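Planning Equipment for a Household Automation Cell
Course handout 4, Laboratory Management. Prepared by Kornél Szűcs
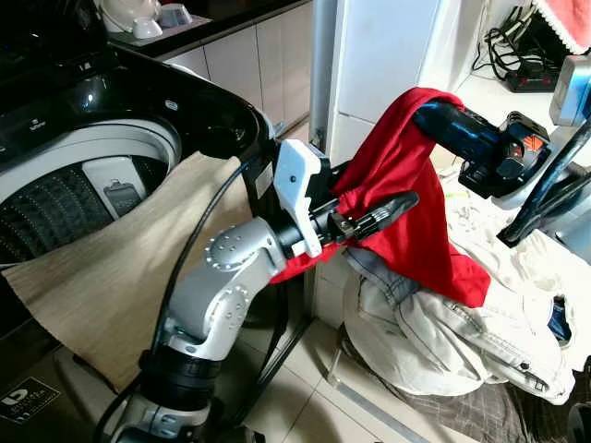

Figure 4.1. Two arms handling a red garment next to a top-loading washing machine.

4.1 Where the money goes

Students usually begin the budget with the arm, because the arm has a price list. In our experience the arm is a little more than half of the cost. The rest is grippers, cables, mounting, spare parts, the appliance itself and the hours of the technician. Please write all of these in your table before you ask any supplier for an offer.

In Figure 4.1 you find several items which are often forgotten. The cable has to go along the arm with enough slack for the elbow to bend. The lid of the machine stands open and takes space above the drum, so the reach must be measured with the lid up. The clothes lie on the floor, and this means the arm must also reach low. A long garment can hang over the second arm while the first one holds it, and the working space between the two must allow this.

4.2 Exercise budget

Use the following values. They are for the exercise only and are given in euros, without tax.

Gripper finger set, Gestier: 109 per set
Mounting base, Barta: 900 per arm
Delivery time of the base: 30 working days
Delivery time of the finger set: 14 working days

Calculate the total for two arms, with one finger set in use and one spare for each. Then draw the time plan backward from the first test in March. Installation needs about one week and cannot begin before the bases arrive.

4.3 New or used

Used arms can be a good purchase, but ask for the service record and the operating hours of each joint. Béla Bíró will show in the seminar how to read such a record. If the two arms are from different makers, plan separate spare parts and also additional time for software. For the appliance, a used washing machine is sufficient, as long as the lid and the drum are complete.

4.4 To hand in

One page with the cost table, one page with the time plan. State which offers are binding and until when. Questions about the table go to Kristóf Katona, before the seminar if possible.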